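# Teaching by hand: folding, week 5

We picked clothes folding because it sounded easy. The plan was to hold the gripper ourselves, fold the thing, and let the policy learn from the recordings. Our arm, Vurus, would then do the same on a table in the lab. The report template has a box called "Risks", and in it I had written "none".

By 08/02/2021 we had 920 demonstrations. I tossed 32 of them, mostly ones where I changed my mind halfway through a sleeve. A person who dithers is a fine roommate and a terrible teacher, and the robot copies the dithering with great loyalty.

Dark tops were the hardest. With the fingers open over black fabric, the wrist view has very little to go on, so I started every one from the collar, laid flat and pointing away from me. 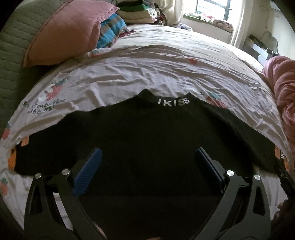

Dagmar Procházka read the draft and asked why we hadn't used remote control for the whole set, given that Ikdale had a perfectly good rig gathering dust. She also wanted to know if "from the collar" was a rule or a mood.

It's a rule now. As for the rig, I tried it in January and managed 2 folds in an afternoon, one of which was a ball. By hand I feel the cloth slip and squeeze harder. Through the joystick I only find out later.

Still to do: retrain without the dithering, write down the grip order, change the "Risks" box.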